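Home | Topics | Index A–Z | Recent changes | Help

Table (furniture)

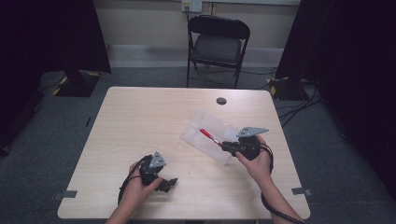 What separates a table from a desk or a bench?

A table is a raised flat surface open on all sides and meant to be used from any of them, whereas a desk is made for a user seated on one side and usually carries drawers, and a workbench is built to resist heavy sideways force. The boundaries are loose, and catalogues often list the same article under two of the three names.

A table consists of a top and a support structure that holds it at a working height. The word comes through Old French from the Latin tabula, a board or plank, and for much of its early use in English it referred to the board alone. The sense of a complete standing article came later, as the loose board on trestles gave way to tops fixed to a frame.

Terminology

The top is the horizontal surface. The apron (also skirt or frieze) is the band of rails directly beneath it, joining the legs. A stretcher is a lower rail running between legs near the floor. The overhang is the distance by which the top projects past the apron. A leaf is any part of the top that can be raised, lowered, inserted or removed. The knee space is the clear height between the floor and the lowest part of the apron, and is the figure that most often decides whether a given chair will fit.

Construction

The commonest arrangement in domestic furniture is the leg-and-apron frame. Four legs are joined to four rails by mortise and tenon, dowels, or metal corner plates with a hanger bolt. The first is the strongest and cannot be readily taken apart. The last is usual in furniture sold flat, and tends to loosen with repeated moves unless the bolts are retightened.

Trestle tables carry the top on two end supports joined by a long stretcher. The stretcher may be held by a loose wedge, which lets the whole be dismantled without tools. Pedestal tables use a single central column with spreading feet. They give unobstructed leg room at the perimeter but tip more easily under an edge load, and the spread of the feet has to be in proportion to the width of the top.

A solid timber top changes width with the humidity of the room and very little in length. It must therefore be attached in a way that allows movement across the grain. The usual means are wooden buttons turned into a groove in the apron, slotted screw holes, or figure-eight fasteners. A wide top screwed rigidly to its frame will in time split or pull the joints apart. Veneered and laminated boards are much more stable and may be fixed directly.

The Lindsay cleat, a tapered batten let into the underside of the top in a sliding dovetail, is found on some provincial work. It keeps the top flat and permits seasonal movement, although it is slow to cut. Fergus Guthrie's handbook of country joinery treats it at length and gives the taper as one part in 50. Surviving pieces vary either side of that figure.

Extending mechanisms

Drop-leaf tables have hinged flaps at the sides, held up by a swinging leg (gateleg), a swinging bracket, or a sliding bar called a loper. The rule joint, a moulded hinge line in which a rounded edge sits inside a hollow one, conceals the gap when the leaf is down.

Draw-leaf tables store two leaves beneath the main top. Each leaf is pulled out on tapered bearers, and the main top drops level with it. Telescopic tables divide at the centre on sliding runners and take one or more loose leaves in the opening. Large examples seat eight closed and considerably more when fully extended, usually with a fifth leg under the middle of the runners to limit sag.

The Drultovau pattern is a variant of the draw-leaf in which both leaves are carried on one geared bearer, so that drawing one moves the other. It was produced in small numbers by a workshop at Skurnberg and later under licence by Trivari, which built some 2,000 before the line was dropped. Replacement gears are no longer made. Worn sets are commonly converted to plain bearers, and an unconverted example will show a toothed brass strip on the inner face of each long rail.

Dimensions

Dining tables are generally made between 720 and 760 mm high. An allowance of 600 mm of edge per seated person is normal, and less than that is felt as crowding. Coffee tables stand at or slightly below the height of the adjacent seat cushion. Tables for standing work are higher, at 900 mm or more, and are best set to the user's elbow height less a small margin.

Span governs thickness. The deflection of a shelf or top under a uniform load rises with the fourth power of its unsupported length, so a modest increase in length calls for a disproportionate increase in stiffness. The apron supplies most of this in a conventional table. Tops without an apron must be thicker or carry steel beneath.

Finishes

Oil and wax finishes are easily renewed but give limited protection from water and heat. Shellac is damaged by alcohol and marks white under hot dishes. Polyurethane varnish and catalysed lacquer are more resistant and harder to repair in patches, as new material does not dissolve into the old. Uneven finishing of the two faces is a frequent cause of cupping, and the underside should receive the same number of coats as the top.

Colour also shifts with exposure to light. Cherry darkens, walnut becomes paler, and a leaf kept in a cupboard will cease to match the rest of the table within a few years.

See also: Bench; Chair; Desk; Dovetail joint; Sideboard; Trestle

Categories: Furniture | Tables | Woodworking | Articles needing additional references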